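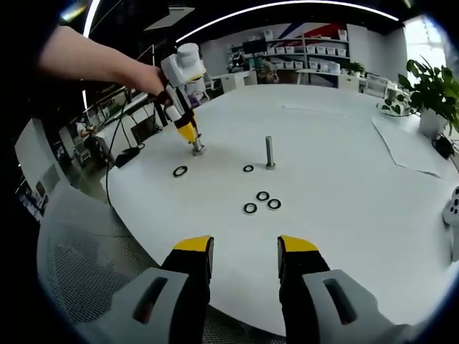
Attachment 1: ring and peg task, second gripper at the left of the table, rings down, peg upright.

Ticket: Ring placement policy stalls above peg after retraining
Queue: Skornham demo collection
Opened by: Hazem Belkadi
Status: Open (was Resolved, reopened twice)
Priority: Medium

Hazem Belkadi, 9:40 am
Trained on the full January set, 545 demos by hand with the two grippers. On the arm the policy picks a ring fine, carries it over the peg, and then hovers. Sometimes it lowers and lands the ring on the edge of the peg, sometimes it drifts off and puts the ring back on the table. Score on the bench was 5 placements out of 11 tries. The training loss looks great, which tells me nothing.

Ruby-Lee Bright, 10:05 am
Known issue with small sets. Culline's setup notes suggest 700 demos for peg tasks. Collect the rest and retrain. Marking as resolved.

Hazem Belkadi, 10:12 am
Reopening. I don't buy it. "Collect more" was the answer last time, and we went up from the first batch with no change in where it fails. If the data has a problem, more of it has the same problem. Where does 700 come from? I read the notes and there's no test behind it, just the number.

Ruby-Lee Bright, 10:31 am
Fair, I don't know where it comes from either. What do you want checked first?

Hazem Belkadi, 10:48 am
1. Time sync between the left and right gripper recordings.
2. Finger width calibration on both units.
3. What the demonstrators do in the last second before the ring goes over the peg.
I'd bet on 3 but let's do them in order so I can't be accused of picking my favorite.

Macarena Navarrete, 11:55 am
Sync check done. Tapped the two grippers together at the start and end of a session and compared the contact in both videos. Same frame at the start, one frame apart at the end. Not enough to explain a hover that lasts several seconds. I would close item 1.

Hazem Belkadi, 12:03 pm
Agreed. Closed.

Macarena Navarrete, 1:20 pm
Width calibration: the right unit reads slightly open when it is fully closed. The left is fine. Recalibrated the right and reprocessed the demos with the new values, then retrained overnight settings on the short schedule. No improvement on the arm. It grips a little harder, that's all.

Jouko Halonen, 1:34 pm
Did you move the peg between sessions? I have seen policies learn the table instead of the peg. With a wide lens on the gripper, there is plenty of room in view to lock onto, the plant, the shelves, the sheet of paper, whatever stays put.

Macarena Navarrete, 1:41 pm
Peg was moved every session according to the log. The log says "moved" and gives no distance, so take that for what it's worth.

Hazem Belkadi, 2:15 pm
Went through a stack of the raw videos for item 3. Two habits show up.

First, people pause over the peg. They bring the ring across quickly, stop, line it up by looking straight at the peg with their own eyes, then drop. The gripper camera can't see what the person sees from above. During the pause the gripper view barely changes, so the policy gets a long run of "stay here" and then one sudden "go down" with nothing in view to set it off.

Second, some people tilt the gripper before release and some keep it upright. Both work by hand. I doubt the average of the two works on anything.

Ruby-Lee Bright, 2:29 pm
The Ravuvska trimming script removes idle frames. Did you run it?

Hazem Belkadi, 2:37 pm
Yes, with the defaults. It only cuts at the beginning and end of an episode. The description says "removes idle motion" and I'd like that wording changed by whoever owns it. It left every pause over the peg alone.

Jouko Halonen, 3:02 pm
Before you cut the pauses out of the old demos, try a small clean batch. Cutting will leave a jump in the motion and you will be debugging that next.

Macarena Navarrete, 4:50 pm
Recorded a small batch with these rules:
- bring the ring in from the side at an even speed
- no stop over the peg, slow down instead
- gripper upright at release
- judge the alignment from the gripper view on the monitor
- move the peg before each recording and write down how far
Harder than it sounds. I threw out more takes than I kept.

Hazem Belkadi, 5:45 pm
Short training run on the clean batch only. The hover is much shorter and it commits to the drop. It still misses to one side. I'm not calling this fixed on one run on one table under the same lights. Please leave the ticket open until someone other than me has repeated it with the peg somewhere new.

Ruby-Lee Bright, 5:52 pm
Leaving it open. Assigned the repeat to Macarena. I've put a note against the 700 figure in our copy of the setup page saying source unknown.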